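Bin liner notebook, Apr 23, 2019
Bench 2, grey bins, wear and restock

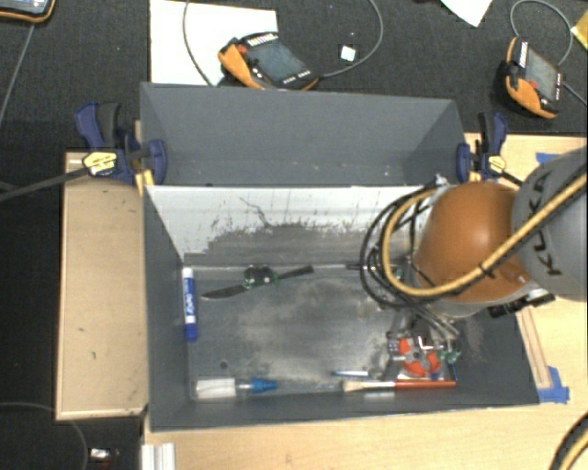
Deep grey bin, back wall and floor. Coating gone ragged along the top of the lower band.

Pekudon's sheet says this coating is good for years of small-parts use. I'd like to know whose small parts. The back wall is whitish over the upper area now, and where it meets the grey band the edge is flaked. The floor has the cloudy scuffing in the middle that we saw on the last lot. The supplier called that "cosmetic" and I wrote it down as cosmetic, which I now regret.

Dark squiggle on the back wall, left of centre: could be marker, could be a scratch with dirt in it. Try metho on a rag before anyone calls it damage. There's an EXPO marker lying along the left wall, so I know which way I'm betting.

Small dark hole in the floor near the lower left. Nukora reckon it's a drain hole. Not on their drawing. Check the second bin for a match and leave it alone until then, no filler.

Weighed the sweepings from bench 1 last week for comparison. 2 g after 21 days. The kitchen scale is not to be trusted at that end, so treat the number as decoration.

Options as they stand:

Okeke recoat. Their quote is $855 for the pair, masking not included. Same colour, and I suspect the same coating under another name. Asked for the data sheet, got a brochure.

Pello drop-in liner. Cheaper, but it steals depth, and the corners on their sample were lifting before we'd put anything in it. Colleagues keen on this one should come and press on the corners themselves.

Do nothing. The bin still holds things. Flakes in with the small stuff are the only real argument against, and I haven't found a flake stuck to a part yet.

Leaning to do nothing until May, then look again under the same light. If the ragged edge has moved down the wall I'll eat my words and ring Okeke.

To do: rag and metho on the squiggle. Pencil a line at the edge of the flaking, with initials. Marker goes back to the whiteboard tray, for what that's worth.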